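Karndale Kitchen Words: a small collection of household cooking notes

Collected and typed up by Hanne Bach, with a great deal of help from the people named further down.

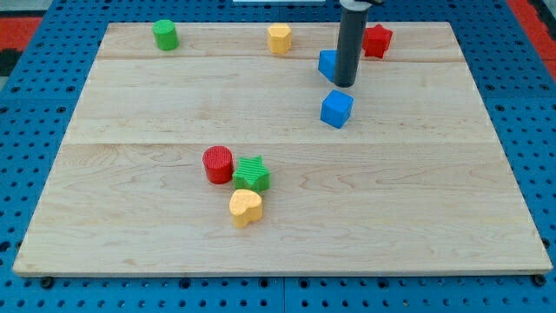 What you will find in this collection

Hello, and welcome! This is a set of plain text files holding recipes, shopping lists, margin notes and bits of kitchen advice from families in and near Karndale. The oldest notebook was begun in 1864 by a woman who signed herself only "B.", and who had very strong feelings about rye flour. The newest pages are things my neighbors were kind enough to write out for me at their own tables.

I started typing these up because my grandmother's bread book was falling apart and I wanted to be able to read it without holding my breath every time I turned a page. Then Ingvar Bjarnason heard what I was doing and brought over his family's box, and after that it got a bit out of hand (in the nicest way).

How the files are arranged

There are 20 notebooks, and each one has its own folder. Inside a folder you'll find:

pages.txt, the text as it was written, line by line, spelling mistakes and all
plain.txt, the same text with the spelling tidied and the short forms written out
notes.txt, my own remarks on hard words, missing pages and anything else I thought worth keeping

If a page had been used for something other than cooking, such as a sum or a reminder to pay the miller, I kept that too. Some of my favorite lines in the whole collection are on those pages. There is a list in the Urkmont notebook that goes "candles, thread, forgive Anna, salt," and I think of it every time I go to the store.

Reading the measurements

Please be a little patient here, as I had to be. Most of the older writers measured by whatever cup or spoon they owned, and a "bowl" in one notebook can be twice the size of a "bowl" in the next one. I haven't changed any amounts into cups or grams in pages.txt. In plain.txt I have added a modern amount in square brackets, but only where the writer gave enough clues or where one of us had baked the thing and knew it worked. Where you see [?] it means we tried and still couldn't agree.

Oven heat is worse. "A friendly oven" turns up in 3 of the notebooks and I have left it exactly as it is.

Who did what

Ditte Þorgeirsson read the hardest handwriting, including the whole of the Usach notebook, which was written in pencil and then written over in ink by somebody else with different ideas about dumplings. Where the two layers disagree, the pencil comes first and the ink follows after a slash.

Eyvindur Damgaard checked every plain.txt against its pages.txt, and then did it again after I lost some of his corrections. I'm still sorry about that, Eyvindur.

Bergþóra Holst baked. She made the flatbreads, the caraway loaves, both of the Ingvarsson family's honey cakes and a barley pudding that we won't be making again. Her remarks are in notes.txt under her initials, and they are well worth reading before you put anything in your own oven.

Things that are missing or uncertain

Two notebooks have lost their opening pages, so their first recipes begin partway through. I've marked the gap and haven't tried to guess at what came before.

Names of living people have been taken out unless they asked to stay in. A few recipes were left out altogether at the wish of the families, and those are marked "kept at home."

None of the old preserving or canning instructions should be followed as they stand. They are here to be read. If you want to put up beans or meat, please use a current, tested recipe.

Using the collection

You are welcome to read, print, share and cook from any of it, and to use it in schoolwork or research. If you publish something, please mention the collection by name and say which notebook you drew from. We would ask you not to sell the text by itself, as the families gave it freely.

Corrections and additions

If you spot a misread word, send me the folder name, the line number and what you think it ought to say. I'm slow in October, when the apples come in, but I do answer everything in the end. New notebooks are always welcome, even very short ones or single cards. Stains are no trouble at all, and please don't tidy the pages before you send them.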